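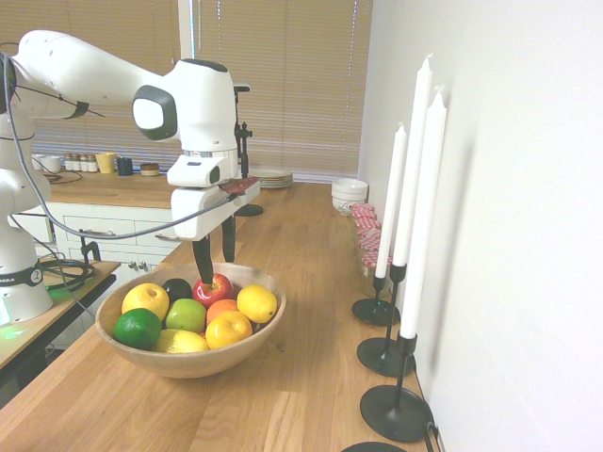

Die Planung sei gelöst, schreibt Châu Phan, es fehle nur noch an Rechenzeit. Auf der Junlow-Liste hat dieser Satz viel Zustimmung bekommen. Ich habe mir die Logs dazu angesehen und bin weniger überzeugt.

Galerie: Greifplanung mit Clukura
Von Subira Lyimo
Februar

Clukura ist ein Planer, der aus Kamerabild und Textbefehl eine Greifbahn rechnet. Die neue Version soll laut Ankündigung »dichte Anordnungen« beherrschen. Eine Obstschale ist dafür kein schlechter Prüfstein: runde Körper, die sich gegenseitig verdecken und beim Anstoßen wegrollen.

Zum Bild: Ein Finger drückt hinten in der Schale gegen den roten Apfel, der andere hängt knapp dahinter. Für die Kollisionsprüfung ist das der unangenehme Fall. Zitronen, Limette und Pflaume liegen in derselben Holzschale, und jede seitliche Korrektur kann einen Nachbarn treffen.

Was die Software daraus macht, steht im Protokoll. Der Planer verwirft Kandidaten, bis einer übrig bleibt, und meldet dann eine Konfidenz. Woher dieser Wert kommt, ist in der Dokumentation mit einem Halbsatz abgehandelt. In meinem Lauf waren es 3000 Kandidaten, von denen 1085 die Kollisionsprüfung überstanden. Klingt üppig - viele davon unterscheiden sich aber nur um einen Bruchteil der Handgelenksdrehung.

Nuria Teshome hat die Auswertung mit anderem Startwert wiederholt und bekam eine andere Rangfolge. Auf Platz eins stand ein Griff, der bei mir auf Platz 79 lag. Das kann harmlos sein. Dann sollte die Oberfläche aber keine Konfidenz mit zwei Nachkommastellen anzeigen.

Brauchbar finde ich die Wiedergabe: Man kann jeden Planungsschritt einzeln zurückspulen und sieht, welche Regel einen Kandidaten gestrichen hat. Der Export bricht bei mir nach 20 Schritten ab, das Ticket ist offen.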